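第6章 土壌の物質循環と分解者群集

6.1 土壌を反応の場としてとらえる
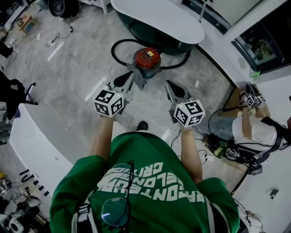

陸上の植物が一年間に固定した炭素のうち、植食者に直接食べられる部分は多くの森林で小さく、大半は落葉、落枝、枯死根として土壌に入る。前章までに扱った生食連鎖の図式だけでは、この流れを記述できない。本章では、枯死有機物を出発点とする腐食連鎖を取り上げ、分解の速度を決める要因、窒素とリンの無機化、および土壌有機物の蓄積について順に述べる。

土壌は鉱物粒子、有機物、水、空気からなる多相系である。粒子の隙間(孔隙)は水と空気に占められ、その比率は降雨と排水によって絶えず変わる。孔隙の径は、そこに生息できる生物の大きさを制限するとともに、酸素の拡散速度を左右する。同じ有機物が同じ温度に置かれても、孔隙が水で満たされた土壌では好気的な分解が遅れ、嫌気的な代謝の割合が増す。水田や湿原の土壌が畑地の土壌と異なる炭素収支を示すのは、この違いによるところが大きい。

本章を通じて「分解」という語は、有機物が物理的に細片化され、化学的に低分子化され、最終的に無機物となる過程の全体を指すものとする。「無機化」はそのうち最後の段階、すなわち有機態の元素が無機態に変わる段階に限って用いる。両者を混同すると、重量減少と養分放出の時間的なずれを説明できなくなるので注意が必要である。

6.2 分解の三つの過程

分解は、溶脱、細片化、化学的変質の三つの過程に分けて考えることが多い。三者は同時に進行するが、時期によって寄与の大きさが異なる。

溶脱は、水溶性の物質が雨水とともに枯死体から失われる過程である。糖、アミノ酸、有機酸、カリウムイオンなどが該当する。落葉直後の重量減少には溶脱の寄与が大きく、微生物の活性が低い時期にも進行する。カリウムは細胞内で主にイオンとして存在し、有機物の骨格に組み込まれていないため、他の養分元素に比べて早期に失われる。

細片化は、主に土壌動物の摂食によって枯死体が小さく砕かれる過程である。ミミズ、ヤスデ、ダンゴムシなどの大型土壌動物、トビムシ、ササラダニなどの中型土壌動物が関与する。土壌動物が同化する割合は一般に低く、摂食された有機物の多くは糞として排出される。しかし、細片化は単位重量あたりの表面積を増やし、葉の表面を覆うクチクラを破ることで、微生物の侵入を容易にする。土壌動物が分解に及ぼす影響は、呼吸量に占める割合だけでは評価できない。

化学的変質は、主に細菌と菌類の酵素によって有機物の組成が変わる過程である。微生物はセルロースのような高分子をそのまま細胞内に取り込むことができない。そのため細胞外に酵素を分泌し、高分子を低分子に切断してから吸収する。細胞外酵素の生産には窒素と炭素の投資が必要であり、基質の量と質が投資に見合わない条件では酵素の生産が抑えられる。

リグニンの分解は、主として白色腐朽菌と呼ばれる担子菌類が担う。リグニンは芳香環を含む不規則な構造をもち、加水分解酵素では切断しにくい。白色腐朽菌はペルオキシダーゼなどの酸化酵素を用いてこれを分解する。褐色腐朽菌はセルロースとヘミセルロースを主に利用し、リグニンについては部分的な変質にとどまるため、褐色の残渣が残る。

6.3 分解速度の表し方

枯死有機物の重量の時間変化は、第一近似として指数関数で表される。初期重量をW0、時間tにおける重量をWとすると、

W = W0 × exp(−kt)

となる。kは分解定数であり、単位は時間の逆数である。この式は、単位時間あたりに失われる重量がその時点の残存量に比例することを仮定している。

実際の枯死体は分解されやすい成分とされにくい成分の混合物であり、kは時間とともに低下するのが普通である。長期の測定値に単一の指数関数を当てはめると、初期の減少を過小に、後期の減少を過大に見積もる傾向が生じる。この問題を避けるため、易分解性画分と難分解性画分に別々の分解定数を与える二重指数モデルが用いられる。

kの推定にはリターバッグ法が広く使われている。乾燥重量を測定した落葉を網袋に入れて林床に設置し、一定期間ごとに回収して残存重量を測る方法である。網目の大きさを変えると、袋に出入りできる土壌動物の体サイズが制限され、動物群ごとの寄与を比較できる。ただし、網目の細かい袋では内部の水分条件も変わるため、重量減少の差をそのまま動物の効果とみなすことはできない。また、粗い網目では細片が袋の外に落ち、無機化されていない有機物まで減少量に算入される。

例題6.1
Rirkton試験林の落葉広葉樹区で、乾燥重量14 gの落葉を入れたリターバッグを林床に設置した。11か月後に回収したところ、残存重量は7.0 gであった。単一の指数関数が成り立つとして、分解定数kを年単位で求めよ。

解 残存率は0.50であるから、kt = ln 2 = 0.693となる。t = 11/12年を代入して、k = 0.76(年の逆数)を得る。

6.4 分解速度を決める要因

分解速度を決める要因は、気候、基質の質、分解者群集の三つに大別される。広域の比較では気候の影響が卓越し、同一の気候帯の内部では基質の質による差が目立つ。

温度が上がると酵素反応の速度は増すが、その増加は水分が十分な場合に限って分解速度に反映される。乾燥した土壌では、基質と酵素の拡散が水膜の薄さによって妨げられる。Singhal流域の斜面で行われた比較では、年降水量300 mmの下部区と800 mmの上部区の間で、同じ樹種の落葉の分解定数に明瞭な差が認められた。両区の平均気温の差は小さく、DubeyとWanigasekaraはこの差を主に水分条件によるものと解釈している(章末の読書案内を参照)。

基質の質の指標としては、炭素と窒素の重量比(C/N比)およびリグニンと窒素の比が用いられる。分解の初期にはC/N比が、後期にはリグニン濃度が分解速度とよく対応する場合が多い。マメ科植物の葉のようにC/N比の低い材料は速やかに分解され、木材のようにC/N比の高い材料は分解に長い年月を要する。タンニンなどのポリフェノールはタンパク質と結合して難分解性の複合体をつくるため、窒素濃度が同程度であっても分解を遅らせることがある。

分解者群集の組成が分解速度に及ぼす影響については、評価が定まっていない。土壌微生物は種数が多く、機能の重複も大きいので、群集組成の違いは速度に現れにくいとする見方がある。一方、落葉はその樹種の下に置かれたときに最も速く分解されるという報告もあり、この現象はホームフィールド・アドバンテージと呼ばれる。効果の大きさは樹種の組合せによって異なる。

6.5 窒素の無機化と不動化

分解に伴って窒素が土壌溶液に放出されるか、あるいは逆に取り込まれるかは、微生物の要求量と基質の供給量の関係で決まる。微生物体のC/N比をB、微生物が取り込んだ炭素のうち菌体の合成に用いられる割合(炭素利用効率)をeとすると、基質のC/N比がB/eに等しいとき、正味の窒素の出入りはゼロになる。この値を臨界C/N比という。

基質のC/N比が臨界値より低ければ、余剰の窒素がアンモニウムイオンとして放出される。これが正味の無機化である。臨界値より高ければ、微生物は不足分を土壌溶液中の無機態窒素で補う。これを不動化という。B = 8、e = 0.4とすれば臨界C/N比は20となる。C/N比がこれを大きく超える稲わらや鋤き込み直後の木質資材が、一時的に作物の窒素不足を招くことがあるのは、不動化の結果である。

放出されたアンモニウムイオンは、植物に吸収されるか、粘土鉱物や腐植の負電荷に保持されるか、硝化菌によって硝酸イオンに酸化される。硝酸イオンは負の電荷をもつため土壌に保持されにくく、浸透水とともに流亡しやすい。Jesden川の上流部では、伐採後に渓流水の硝酸濃度が上昇した事例が記録されている。植物による吸収が停止した一方で、無機化と硝化が継続したためと考えられる。

6.6 本章の構成

次節以降では、まず土壌有機物の安定化について、化学構造、鉱物との結合、団粒による物理的保護の三つの観点から検討する。続いてリンの循環を扱い、窒素との相違点を、気相を経由する経路の有無と鉱物への固定の強さに着目して整理する。その後、菌根菌を介した植物と土壌の養分交換を述べ、最後に区画モデルを用いて炭素と窒素の収支を計算する。

区画モデルの演習には、表計算ソフトウェアのほか、配布プログラムTenderを使用する。入力する変数の単位は章末の付表に従うこと。第3章で導入した定常状態の概念を前提とするので、必要に応じて復習しておくこと。

用語の確認

細胞外酵素 微生物が細胞の外に分泌し、高分子の有機物を低分子に切断する酵素。
分解定数 枯死有機物の残存量に対する単位時間あたりの減少の割合。
臨界C/N比 正味の無機化と不動化の境界となる基質の炭素窒素比。
不動化 無機態の養分が微生物に取り込まれ、有機態に変わること。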